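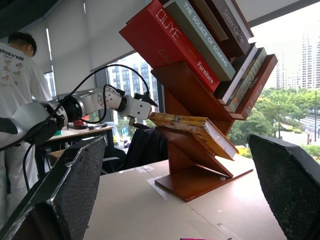
The tree shelf, with the yellow book on the bottom branch.

Episode 25. Or 26. Su-bin had stopped writing them down.

Her hands in the grips, elbows in. The arm across the table did what she did, only a breath later. Left a bit. Down. Thumb and finger, gently, as if the book was asleep.

"Slower," said the voice from Finholm, over the speaker. "It learns your hurry."

Well. She had a lot of hurry. Bus at the bridge, rent, her mother's message from September still not answerd. Where did all that go, if you squeezed a handle? Into the numbers, they said. Into the arm.

Back up. Again. Yellow book, the scuffed one. Sister Carrie higher up, she'd read half of it in Dretadbridge and left it on a train. The Solace of Soaking she hadn't read. Would like to. Would like the soaking.

Down. Close. Lift.

"Good. Keep that one."

2 more and then tea. Mr Charvát came in with his coat on and watched the arm hang there over the shelf.

"It stops," he said. "Before it takes one. Did you tell it to do that?"

She hadn't. She looked at her own hands. Her dad used to do that in shops, hand over a book, waiting, then teh price, then his pocket.

"No," she said. "Do you want me to get rid of it?"

He thought about it. Buttoned his coat.

"Leave it in."

She reset the book and took hold of the grips.

3 comments
2,447 shares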